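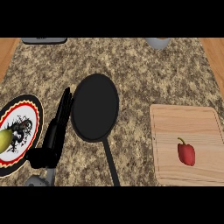 The Handeck had been a ballroom, a roller rink and, for one bad winter, a place that sold carpets, and it still had a little of each about it if you knew where to look. Horácio Lobo knew where to look. He had played there in 1986 with the first line-up of Anetti, when they were all thin and furious, and he had left a dent in the wall by the stage door with the corner of a bass cabinet. The dent had been painted over many times, but he put his thumb in it on the way in and felt, quite foolishly, that he had been let back into the family.

"You're late," said Damilola Ogunleye from the top of the stairs.

"I've been late since I was born. Is Dionysis here?"

"He's been here since two. He's tuned everything. He's tuned things that don't belong to us."

She came down and hugged him with her drumsticks still in her hand, so that they dug into his back, and he didn't mind a bit. They had not been in the same room since a November so long ago that neither of them would say the year aloud. Her hair had gone a lovely silver and she had taken up glasses on a cord, like a librarian, but she still stood as if somebody was about to start something and she rather hoped they would.

It was all for Ebenezer Laryea, of course. Ebenezer had mixed their sound for the whole of the first tour and most of the second, and when his hands began to shake he had gone on mixing with his elbows and his opinions. Now there was the matter of a stairlift, and a bathroom he could get in and out of, and a nephew had worked out the cost on the back of a gas bill. Woo-jin Um, who had once sold their T-shirts out of a suitcase and now more or less ran the Handeck, had rung round everybody on the same evening. She hadn't asked whether they would play. She had asked what time they could get there.

"We've sold 479," Woo-jin told them, when they had all settled on the edge of the stage with their tea. "That's every ticket, and there's a list. There's a man driving up from Cornwall with his daughter. He says she knows all the words."

"Poor child," said Dionysis Katsaros. "Even I don't know all the words, and I wrote them."

This was true, as they found when they ran through the set. He had the first verse of everything and then a sort of humming. Horácio, who had never sung a note in his life if he could help it, discovered that he had the lot stored away somewhere behind his mother's telephone number, and so he stood beside Dionysis and muttered each line a moment ahead, like a prompter in an opera, and in that way they got through seven songs and half of an eighth. The half was "Fan", which had always been too fast. It had been too fast when they were twenty-two.

"We could play it slower," Damilola said.

They all looked at her.

"I only said we could," she said, and counted it in at the old speed, and they fell over at the same bar as before, and laughed until Dionysis had to sit down on his amplifier and ask for a biscuit.

Ebenezer arrived a little after six in his nephew's van. He had on the good brown suit and a Fleleo badge, Fleleo being the band that had supported them on that first tour and borrowed all their strings, and he wore it purely to annoy. He would not be put in the balcony, where Woo-jin had arranged a chair with a cushion. He wanted to be by the desk. The girl at the desk was about nineteen and had been told who he was, and she went pink and moved her coat off the stool.

"Don't touch anything on my account," he told her kindly. "Only, that bass is going to be mud by the second number. He's always mud."

"I heard that," called Horácio.

"You were meant to!"

Then the doors opened and people came in, stout and bald and grinning, in shirts that had fitted them once, with here and there a tall son or daughter looking embarrassed. The man from Cornwall stood right at the front. Someone had brought a banner made from a bed sheet. Horácio watched from the wing with his thumb on his bottom string and his heart going like anything, and he thought about the 4 of them asleep in a lay-by once, with Ebenezer awake at the wheel, eating a pork pie and keeping an eye out for the police.

"Ready?" said Damilola.

"No," said Dionysis. "What's the first line?"

Horácio told him. The lights went down, the noise came up through the boards and into their shoes, and out by the desk an old man leaned across, asked very politely if he might, and with the side of his wrist nudged the bass down a touch.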